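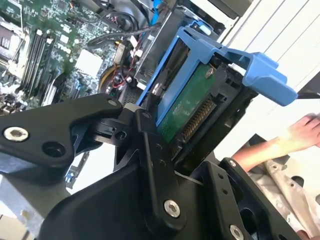
Home | Visits | Storage | Backups | Archive | Contact

Filed under: Site visits, Data keeping

I went to the Raltthorpe open day on a Monday in September with one question, and I came home with most of it still unanswered. Raltthorpe rents out long-term storage for other people's records - parish scans, survey maps, old payrolls, the kind of thing a small office is told to keep and never looks at again. The brochure promises "permanent care" for your files. My own files live on drives in a desk drawer, so I am not in a position to sneer, but permanent is a big word to hang on a blue drive caddy. A caddy is a holder. It makes a drive easier to slide in and out, and it says nothing at all about whether what's on the drive can still be read in thirty years.

The tour started at 10 and there were far too many of us for the corridor. We got visitor badges, a paper cup of coffee and a talk in what used to be the canteen. The talk was the weakest part of the day. There was a slide with a padlock on it, then a slide with a cloud and a padlock. The company says it now holds records for 304 clients, and this number came up so often I began to wonder what it was meant to prove. A lot of people can make the same mistake.

The main hall was better. It is cool and loud and the floor is cleaner than my kitchen. Our guide was quick and good-humored and knew the cabling very well. Each client's material is kept in 4 copies, she said, two in the building and two at a second site run by a partner called Gamage. I asked how far away the second site is. She said it was "regional." I asked whether it was on the same river, because the one outside the front door was up to the towpath when I parked. She said she would find out. She hadn't by the time we left, though I'll grant that it was a busy day for her.

What I really wanted to hear about was checking. Copies are cheap now. Reading them back is slow and dull, and in my experience it is the first job to slip when people are short of time. The handout says Raltthorpe runs a full check on every file using a program called Itard, "on a rolling basis." A rolling basis could be a month or it could be ten years. When somebody behind me pressed the point, the answer was that the last complete pass turned up 3371 files that didn't match their records, and that all of them were repaired from another copy. I was glad to get a real figure. I would have been gladder to hear how many files were checked to get it, and why so many had gone wrong. Neither is on the handout.

Prices are not on the handout either. I got one by asking at the desk: the smallest plan is 175 dollars a month, with a setup fee that "depends." Getting your records back out is charged separately, by volume, and that's the clause I would read twice. If you are a local history group with a shoebox of scans, this is more than your hall rent, and you could buy a few drives a year, leave one with your sister and check them yourselves every winter. I know most groups won't do the checking. That is the best argument for paying a place like this, and it was the one argument they left out of the talk.

Lunch was sandwiches, decent ones. A sales rep from Corora had a table by the door and wanted to tell me about storing records on glass. I listened for ten minutes. I have now been told about the next great storage material at every one of these events I've attended, and I still can't buy any of them.

The afternoon was mostly the loading bay and the generator, which they started up for us. It started first time and it was very loud. I have no complaints about the generator.

Would I use them? For work, maybe, if they put the checking schedule and the exit fee into the contract in plain numbers. I've written to ask for both, along with the river question. For my own stuff I'll stay with the drawer a bit longer, and I have finally put a second set of drives at a different address - only two miles off, but uphill.

Related posts
What "archival grade" means on a DVD box
Reading an exit clause before you sign
Five years of a yearly drive check
Visit: the county map store
Paper still wins sometimes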